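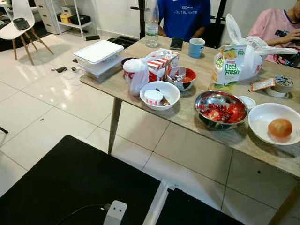

What do you do with half an onion nobody wants to claim?

Wrap it, put it at the front of the fridge where it can be seen, and use it by tomorrow night.

So ran the first page of my grandmother's kitchen notebook, which was written entirely in questions and answers, as if she had expected to be interviewed one day and wanted to be ready. I had it with me the winter I moved into the top flat at Seswood, and I am fairly sure it was the only reason any of us ate a vegetable before spring.

There were 4 of us sharing, and one long table, and everything we owned seemed to end up on it. It was where the shopping landed and where the takeaway was eaten, and it was where you looked for your phone, your mug, the tape, the thing you had been holding a minute ago. We had all come to Surnbridge for work in November, within days of each other, and I think we left things out on that table the way people leave a coat on a chair, to show that they meant to come back.

I liked it, mostly. I had come from a very quiet house. But on Friday evenings, when everybody was in and a bit giddy from the week, the supper things would spread and spread until somebody had to eat with a plate on their knees, and on one of those evenings (it was raining, it was always raining on that hill) I fetched the notebook and read a page aloud.

"Where does one begin with a crowded table?" my grandmother asked.

"With whatever will spoil," she answered.

They laughed at me, quite kindly, and then they all got up. I hadn't expected that! One took the chicken boxes and pressed them flat for the bin, another went round after the wrappers and the scrapings, and I was put in charge of bowls, on the grounds that I had started it. My grandmother had a great deal to say about bowls. She held that a bowl should go into the fridge only if you could name the meal it would come out for, and that fruit was the exception, fruit being allowed to sit about and be company.

The fridge itself had come with the flat, a great tall thing with a blue door that the letting people at Triltwood had listed on the inventory as "green, good condition", and we had argued about the colour since the first night. I can see it now, all lit up inside, and two of us crouching in front of it discussing what deserved a shelf.
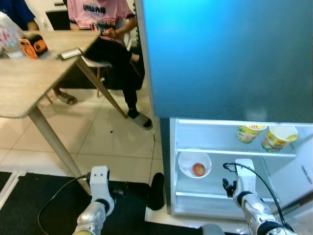

"Cups above, bowls below," I said, because it was on page 50 and I had been waiting to use it.

"Why?" said the one beside me, who was the sort to ask.

I turned the page, and turned it back. My grandmother, who had a reason for everything from folding tea towels to walking to church the long way, had given none. There was only a small brown ring where she had stood her tea. I remember feeling for a moment that she had gone out of the room, and that if I kept still she might come in again with her sleeves pushed up and tell us.

"She liked it that way," I said in the end, and that seemed to satisfy everyone.

We wiped the table down afterwards and it was lovely, and for a little while we were shy of it, sitting round with our hands in our laps like visitors. Then somebody put a mug down, and somebody else went looking for biscuits, and the talk started up again about nothing much, the bus fares and the damp and whether the old Van Dusen bakery would ever open its doors again.

I wrote in the notebook that night for the first time. I had always thought of it as finished, but there were 2 blank leaves at the back, and I asked in my best handwriting what colour the fridge was. I left the line underneath empty. By the morning there were three different answers on it, one of them in crayon, and the kettle was already on.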